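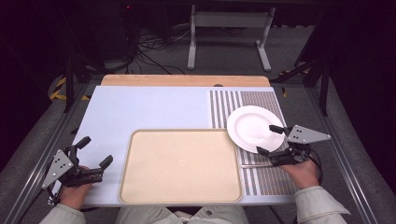
White plate, beige tray and the striped mat.

August | by Rosalba Grasso
Filed under: Home & Table, Moving Stories
Print this | E-mail this

When I moved to Kurness I had 2 suitcases and no plates. I had imagined that I would buy everything new, in one afternoon, and be finished. Then I learned what the moving company Trekura wanted for bringing my boxes from my mother's house: 841, without insurance. I paid it, and I complained to everybody for a week.

In the boxes was my mother's everyday service. I must explain that she had two services. The good one was from a shop called Barbieri, in our town, and we ate from it at Easter and when my uncle came. The everyday one she bought piece by piece at the market, and I never heard her say one word about it. If a plate broke, she swept the floor and that was all.

Of course it was the good one that I had asked for. She sent me the other one. On the phone she said, "You will be afraid to use the Barbieri, and then you will eat from the pan." I was a little offended. In my first apartment I did eat from the pan, so I could not say much.

So I have been thinking about plates this summer, more than a normal person should. In the shops here they are very large. I bought 3 dinner plates at the Vikdale outlet, dark gray, very elegant, and they do not fit in my cabinet unless I leave the door open. Also, pasta looks sad on them. You put a normal portion and it seems that somebody has already eaten half.

The person in the next apartment has a service for twelve that cost 3000, and it lives in a glass cabinet with a small lamp. I respect it, but I would not sleep well.

What I like now is a plain plate with a wide rim. The rim gives you a place to hold with the thumb, and a place for olive stones. The center should be a little deep, for the sauce. I prefer white, although my sister says white is for hotels. We have discussed this many times – she has green plates and salad disappears on them.
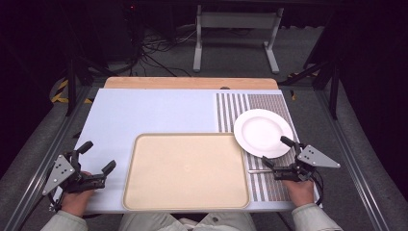
How I set the table for one

I do it every evening, also when dinner is only eggs. First a mat, then the plate, then a glass of water and the bread on the left side. The telephone stays in the bedroom. It takes me two minutes, and I sit down properly, like at home.

My mother is coming at the end of the month. She has already asked if I need more bowls.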